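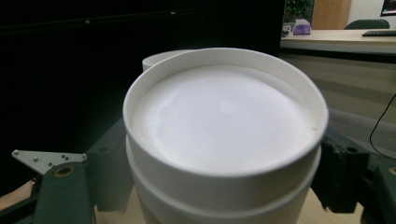 Figure 1. Stack of nested white cups between the two fingers of the gripper.

Trirnero Hand Gripper Kit: Is It Worth Buying for the Teaching Lab?
Joscha Tiedemann
Project report, Introduction to Automation
May 16, 2022

1. What we were asked

The lab has money for one teaching kit next year. The Trirnero kit, sold by Vendthorpe, was at the top of the list when we started, mostly on the strength of its product page. Our group was asked to check whether the claims hold up for a beginner course. I went in doubtful, and I should say so up front, because it probably colors what follows.

2. What the seller says

The product page promises a gripper "ready for class in 14 minutes" and a grip that is "gentle enough for any household object." It also quotes a success rate of 94 percent on everyday items. We looked for the test behind that number. The page doesn't name the items, how many tries were made, or who was holding the tool. I wrote to Vendthorpe in January and got back the same page as a PDF.

A number like that means very little without the list of objects. A wooden block and a paper cup are very different jobs.

3. The cup task

We picked cups because they are cheap and they punish bad grip. Squeeze too hard and the wall caves in. Squeeze too little and the cup slides. Nested cups add a second problem, which is getting one off the stack without bringing its neighbor along. The manual shows a single cup standing alone on a table, the easiest version you could choose.
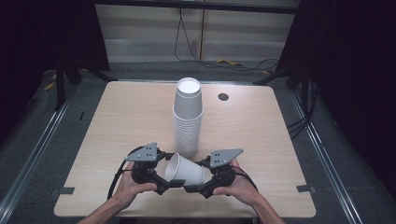 The kit needs both hands, one on each handle, and this is my main complaint. The person using it makes every decision about angle and force. When a cup comes out round, I don't know whether to credit the fingers or the student. The page calls this "intuitive control." I would call it manual work with a longer reach. For a course on automation, that needs to be said plainly before anyone pays.

The cables also got on my nerves. They tug a little when you turn your wrist, and the manual has no advice on routing them.

4. Other options

The Flamix kit costs less but has one finger shape only. Lo Presti sells a better manual with a weaker tool. We read the documents for both and handled neither, so I won't rank them.

5. Recommendation

Don't order yet. The gripper is decently made and I can see it being useful for a lesson on contact and force. I can't support the 94 percent figure, and I don't think the lab should repeat it in the course handout. Vendthorpe should be asked for its object list and a loan unit for one term. If they refuse the loan, I would look at Flamix next.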